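Skeltetti skipping the Hillness awards — feud or no feud?
Wednesday, May 14, 2025 | Started by porchlight_dee

We use cookies to remember your settings and show you relevant ads. Accept | Manage

porchlight_dee wrote:
Evening everybody! So I see the gossip pages have decided Skeltetti are at war with Ikeda, all on account of one empty table at the Hillness awards. I have followed this band since they were playing the back half of a pizza place in Fumombridge, and I just don't buy it. They had a show booked the night before, 408 miles away, and the drummer has a new baby at home. Can't people simply be tired?

marlow33 wrote:
With love, Dee, you'd defend them if they burned down the venue. Ikeda took their name off the July tour poster two days before the awards. Bands that get along don't do that. And the singer unfollowed him, I checked it myself.

porchlight_dee wrote:
She unfollowed 193 accounts that week, marlow, including her own label and (I am sorry to say) our fan page. She said on the radio she was cleaning house. As for the poster, the Hillness date was always going to be Ikeda alone, and the first version had it wrong. It was in the newsletter, way down at the bottom where I suppose only people like me go looking.

tambourine_gus wrote:
I'm somewhere in between. I think there was a disagreement over who closes the show, and I think it got settled, and now everyone is being polite and a bit stiff about it. My brother and I ran a wedding band for years and we had that same argument every spring, and we still had Sunday dinner together.

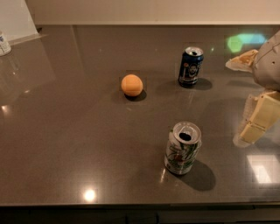 Dee, I do think you're right about the radio interview, and I wish more people would listen to the whole thing before they start typing. She spends 3 minutes talking about how Ikeda lent them his van when theirs died. The way I see the July bill now is like those two cans with the little orange ball — everybody on the same counter, each with a bit of room. You can call that a feud if you want to, but I've had neighbors I liked very much on those terms.

marlow33 wrote:
Fine, the van story is sweet, I'll give you that. I still say a short video saying congratulations would have cost them nothing. He won the big one! You send a video.

porchlight_dee wrote:
Now that I can agree with. I'd have liked a video too. Are you coming to Fumombridge in July or not? I have a spare seat in the car and I promise to let you pick the music one way.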